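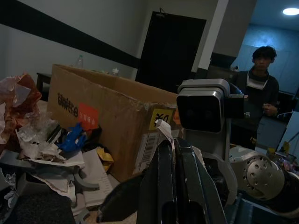
Open cardboard box with shipping labels on the front

How to Get Your Medical Records Together Before You Change Doctors
Posted by Reijo Ruotsalainen, October 14, 2020

When my doctor at the Tukholm clinic retired, I was given a form and told that my records would follow me. Some of them did. The rest took me until March to collect, and by then I had repeated one blood test I had already paid for. These are the steps I would follow if I had to do it again.

Step 1. List everyone who has treated you

Start with the last ten years. Write down every clinic, hospital, lab, dentist and eye doctor you can remember, with the town and the year. Old appointment cards and insurance statements help. Pharmacies count too, and a pharmacy printout will often remind you of a doctor you forgot.

Step 2. Ask for the records in writing

Call each office first and ask for the records department. Find out whether they have their own release form, whether they charge for copies, and how they send them. Then put the request in writing. Include:

Your full name, and any former name
Date of birth
The dates of treatment you want covered
What you want: visit notes, lab results, imaging reports, surgery reports, vaccination record
Where to send it
Your signature

Ask for imaging on a disc as well as the written report. The Halász hospital sent me the report alone, and the new office wanted the pictures.

Keep a copy of every request and write the date on it. If you hear nothing after two or three weeks, call again.

Step 3. Sort what comes in
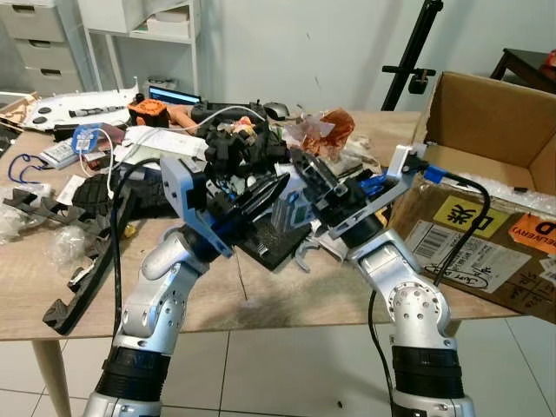
Sort by type first and by date second. I made piles for visit notes, labs, imaging, surgery, vaccines and bills. Give yourself a clear surface and enough time to finish in one sitting. A tabletop crowded with loose parts and tools, like the one in the photo, will swallow a single lab sheet in a minute, so move everything off before you open the first envelope. Bills go in a separate folder. Your new doctor does not need them, but you might.

My stack came to 88 pages. After I took out duplicates and cover sheets, 59 were left. Of those, 13 were the ones my new doctor read.

Step 4. Check for mistakes

Read all of it once, slowly. Look at the allergies, the medicine list and the family history. Mine said I was allergic to a drug I have never taken. If you find an error, write to the office that made the record and ask for a correction. They may say no, but you can ask that your letter be kept in the file.

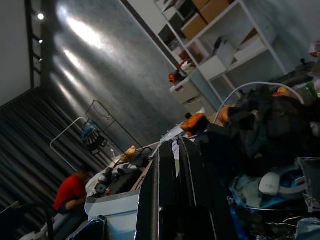
Step 5. Write a one-page summary

Put these on a single sheet: current medicines with doses, allergies, ongoing conditions, operations with the year, and the name and phone number of someone to call. Type it if you can. Date it at the bottom and change the date every time you edit it.

Step 6. Pick one place to keep it all

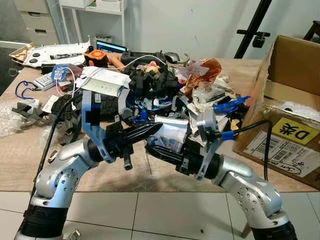 Paper records should live in one folder in one spot, and someone else in the house should know where that is. I use a plain binder with tabs, on the shelf by the phone. Before that they were in the hall with everything else that had no home, and it looked much like the wood-grain table in the picture, heaped with mixed objects. Discs go in a sleeve at the back. If you scan the pages, name each file with the year first — 2014 labs, 2017 knee surgery — and keep a second copy on a drive you don't carry around.

Step 7. Bring it to the first visit

Hand over the summary and keep the binder on your lap. Let the new doctor ask for what they want. At the Fukau office they scanned the pages they needed and gave the originals back before I left. Check that you have all of them before you go out to the car.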